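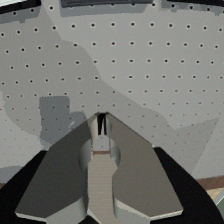
Perforated wall panel in pale gray.

Section 3: Panel, Table and Room

Read this section through before you open the hardware bag. It covers the Prullora panel, the Nelevero table mat, and the checks to make in the room itself. Lighting is in Section 4.

Revised Mar 29, 2020. Discard earlier copies of this section. The spacer order was wrong in the October printing.

What you need

Stud finder
Level
Pencil and masking tape
Drill with a pilot bit
Phillips screwdriver, hand type
Panel, spacers, washers and screws (supplied)
Soft cloth and mild dish soap

A second person is needed for steps 5 and 6.

Hanging the panel

1. Find the studs and mark each one with a strip of masking tape. Run the tape well above and below where the panel will hang, so you can still see it with the panel in place.

2. Set the height. The bottom edge of the panel should sit 41 cm above the tabletop. If you plan to hang long-handled tools in the lowest row, go higher.

3. Draw a level line at that height. Measure up from the table at both ends. If the two marks don't agree with the level, trust the level -- floors are rarely flat and tables follow them.

4. Thread one spacer onto each of the lower screws. The wide end of the spacer goes toward the wall. Without spacers there is no room behind the panel for the hook ends.

5. Have your helper hold the panel on the line. Drill the pilot holes through the corner holes of the panel, at the taped studs only.

CAUTION: Do not drill directly above or below a switch or outlet. Cable usually runs straight up or down from the box. If you are not sure where it goes, turn off the circuit and ask an electrician.

6. Drive the lower screws until they just hold. Fit the upper screws with their spacers, check the level again, then tighten all of them by hand. Stop when the washer no longer turns. A power driver can crack the finish around the hole.

7. Remove the tape. Pull it slowly and at a low angle on painted walls.

Note: In plaster walls without studs, use the Promton anchor set, sold separately. The screws in the hardware bag are too short for plaster. Do not hang the panel on adhesive strips of any kind.

Hooks and loads

Tip the hook up, push both prongs through, and let it drop. A hook that rocks from side to side has only one prong in. Take it out and start over.

Keep heavy items in the rows nearest the studs. Glass jars and anything with an open blade belong in the lower rows, and not over a chair. Go over the hooks after the first month and push down any that have worked loose.

Laying the table mat

The mat protects the tabletop from scratches and glue. It does not have to cover the whole table. Many people place it toward one side and keep a strip of bare wood for a lamp, a laptop or a cup.

1. Unroll the mat on a clean floor and leave it flat overnight. Put books on the corners if they lift.

2. Wipe the tabletop with a damp cloth, then dry it. Grit under the mat will mark the wood.

3. Lay the mat with the speckled side up. Leave a border of wood along the front edge, so the mat doesn't catch on your sleeves.

4. Press from the middle outward to push out the air. Do not glue or tape it down.

5. Keep hot tools on a stand. The mat softens above 200 degrees Fahrenheit, and the mark can't be taken out.

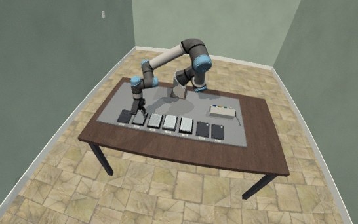 Checking the table

1. Push down on each corner in turn. If the table rocks, adjust the foot under the corner that lifts.

2. Tighten the leg bolts. Do this again after 2 weeks, when the wood has settled.

3. Leave space on all the sides you expect to work from. You should be able to pull a chair out fully without hitting a wall.

4. Oil bare wood twice a year. Take the mat off first and let the oil cure before you put it back.

Walls and floor

Matte paint in a mid tone is easier on the eyes than bright white, and greens and grays both do well. If the walls are different shades, hang the panel on the lighter one, where shadows from the tools are easier to read. Paint before you hang anything.

On tile, the joints matter more than the tile. Stand the table feet on the face of the tiles, clear of the joints, and put a felt pad under each. With stone or other uneven tile, check the level after the pads are on. White baseboards scuff quickly behind a table, so leave a gap the width of your hand.

Note which outlets and switches are in the room before you settle on a place for the table, including any mounted high on the wall. Cords must not cross the floor where people walk.
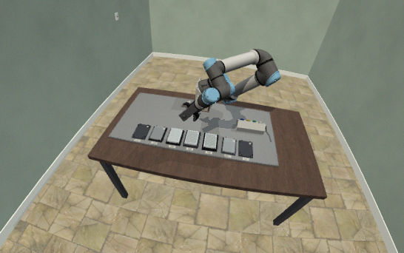 If something is wrong

Panel bows in the middle: a spacer is missing, or a screw is too tight. Back off the screws and check behind the panel.

Hooks will not seat: the panel is flat against the wall. Go back to step 4 of Hanging the panel.

Mat curls at the edges: it was laid too soon. Turn it face down for a day under weight.

Missing parts: write to Milagros Godoy at the Salinas parts desk and give the number printed on the hardware bag. For returns, write to Ilgın Çetinkaya at the same address. Keep the carton until all the parts are accounted for.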